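Losthorpe Library Extends Children's Hours

Losthorpe Public Library will keep its children's room open until 7 p.m. beginning 3rd January, director Samina Dogar has announced.
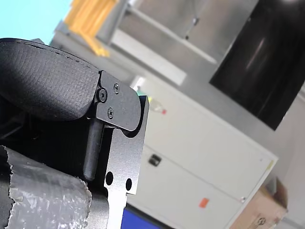
Black pad and bracket, fastened with screws.

The library issued 2,907 cards to children last year. Families had asked for later hours in a survey that drew 359 replies.

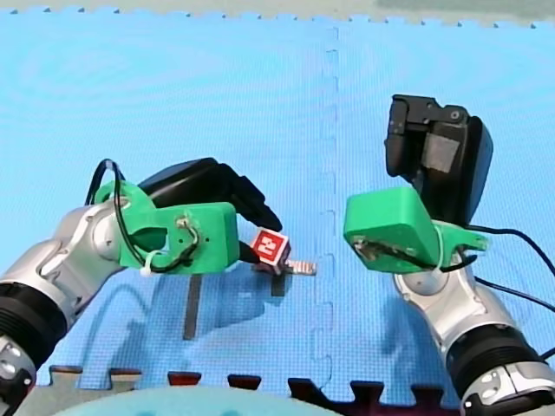 Blue interlocking foam floor mat.

Story time will be led by Beca Foulkes and Hywel Gwilliam. Registration is not required, but children under eight must be accompanied by an adult.

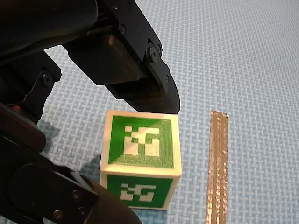
Parking and Entry

The Dimitrov Street entrance will remain open during the added hours. Parking is free for two hours.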